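Mornmont series 2 — is the Eichhorn recast a real rumour?

tallyhoe
Seeing it repeated everywhere that Eichhorn has a new lead for series 2. Every article links back to one fan page with 700 followers. No agent, no channel, no quote. Why are we believing this?

pebbledash_ken
Because the channel hasn't denied it. They were quick enough to deny the Mornmont spin-off.

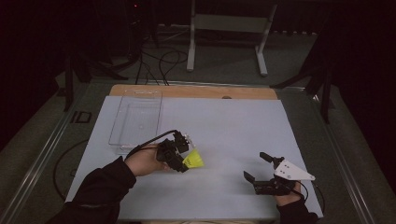
Clear tray on the pale board

tallyhoe
Silence isn't a source, Ken. Channels ignore about 50 of these a month.

marrowfat
I'm with Ken on this one. The actor's page dropped the show from the bio in July. That's got to mean something.

tallyhoe
Or someone tidied the bio. It also lost Terkix, and that finished years ago.

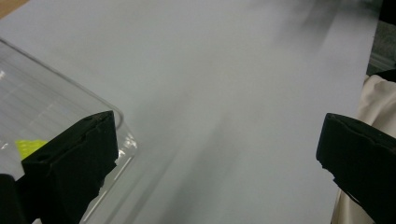

brindle_sock
The bio sites are half the trouble. I looked up the same actor on two of them and got different birthplaces, different schools and a soap part that belonged to someone else. They copy each other and swap the words round. I want a claim as easy to see through as the plastic container up there, and what we get is "sources close to the production". Cadwood fans went through all this and the recast never came.

pebbledash_ken
Cadwood did recast. The sister, series 2.

brindle_sock
A guest part — hardly the lead.

marrowfat
Still counts. I'm leaving my bet on.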